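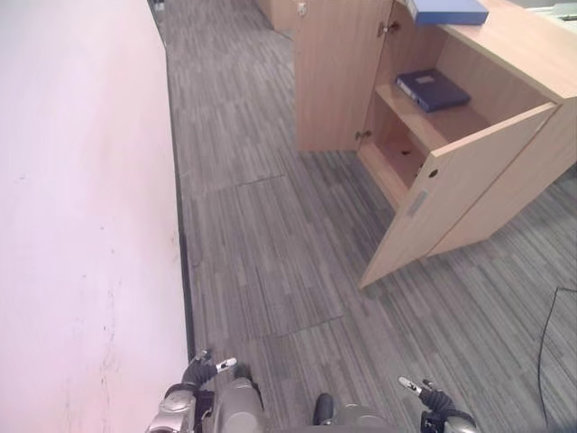

Tips for keeping a low office cabinet in order

A low cabinet with two doors is in almost every small office, and also in many homes where one room is used for work. It is a good piece of furniture, but it collects paper very quickly. I take care of the cabinets in our office for a few years now, and I wrote down what works for me. Some of it I learned from my colleague Lovely Padilla, who organized the archive before me.

Start with both doors open

Open both doors fully before you begin. With one door closed you work with one hand in the dark, and the things at the back stay there for another year. If a door doesn't open all the way, look at what stands beside it. Often a chair or a box is in the way and everybody is used to it already.

Take out everything, also the things you are sure about. Put them on the floor next to the cabinet and not on top of it, because the top fills up in two minutes and then you can't sort anything.

Wipe the inside

Use a soft cloth, a little warm water and one drop of dish soap. Squeeze the cloth very well. Cabinets with a wood-look surface don't like water at the edges, it can go under the coating and the edge swells. After this go over it with a dry cloth and leave the doors open until the inside feels dry to your hand.

The corners of the shelf are easier with an old toothbrush. For the holes in the back panel, where cables can pass, I use a cotton swab. Dust likes to sit there.

Don't forget the recessed handles. Fingers leave grease in them. A cloth around the end of a wooden spoon goes in nicely.

Check the shelf

Press on the shelf with your hand in the middle and at the front corners. If it rocks, one of the shelf pins is not in its hole, or it is of a different size. Take the shelf out and look at all four pins together. I once found a pencil piece instead of a pin, and it was holding!

If you want to move the shelf higher or lower, measure your tallest binder first and add the width of two fingers, so you can tilt the binder when you take it out. Without this space you will scratch the shelf above every time.

Binders: standing or lying?

Standing is better for binders you use often. You read the spine and you pull out only one. But a single binder that stands alone falls over, and then its rings bend with time. When there are only one or two binders in a compartment, lay them flat, with the label to the front. I don't lay more than three in one pile. The bottom one is always the one you need.

Full binders are heavy. A ring binder in our office takes 400 sheets, and when it is full I start a new one and don't try to press in the last pages. The holes tear, and the lever doesn't close right anymore.

In October, when the old year's papers are still wanted but not every day, I move them down to the lower compartment. The upper one is for the current year.

Labels

Write labels with the same pen and in the same order: what it is, then the year. "Invoices 2019" is easier to find than "2019 various invoices". I don't use the word "various" at all now. A binder with this name becomes a trash can with rings.

Color also helps, but keep it simple. With us dark blue is for money and light blue is for contracts. When we tried six colors, we needed a list on the door to explain them.

Old labels come off with a hair dryer. Warm the label for half a minute, lift one corner with your nail and pull slowly. What stays sticky can be rubbed with a drop of cooking oil, then with soap.

The top of the cabinet

Decide what is allowed to live there. For us it is one tray for papers that must be filed, and when the tray is full, it is filing time. Loose binders go back inside before going home. I am not perfect in this, but most evenings I do it.

Doors that don't meet

If one door hangs lower than the other, look at the hinges. Many hinges have two screws: one moves the door to the side, the other moves it in or out. Turn only a quarter turn, close the door, look, and turn again if needed. Do it with the cabinet empty. If the screws turn and don't hold, take one out, put a piece of wooden toothpick with a bit of wood glue in the hole, wait overnight and screw again.

When a door begins to stick at the bottom, check also the floor. On carpet tiles the cabinet can sink on one side, or one tile edge comes up a little. Lift the tile, vacuum under it and press it back in the direction it was lying before. If it comes up again, use double-sided carpet tape at the corners.

Cables and walls

Cables that lie on the carpet near a cabinet get caught in the doors or under the feet. Lead them along the wall with small adhesive clips - one clip every 12 inches is enough. Leave a little loose cable at the socket end.

For gray scuff marks on a light wall, try first a clean white eraser. If this is not enough, use a damp sponge with dish soap and light circles. Test in a low place first, some paints become shiny when you rub them.

How often

I do the big cleaning two times a year, and it takes me one morning for three cabinets. In between I only look once a month if something is lying where it should not. An empty compartment is fine, by the way. Please don't fill it just because it is there - next year's binders will need the space.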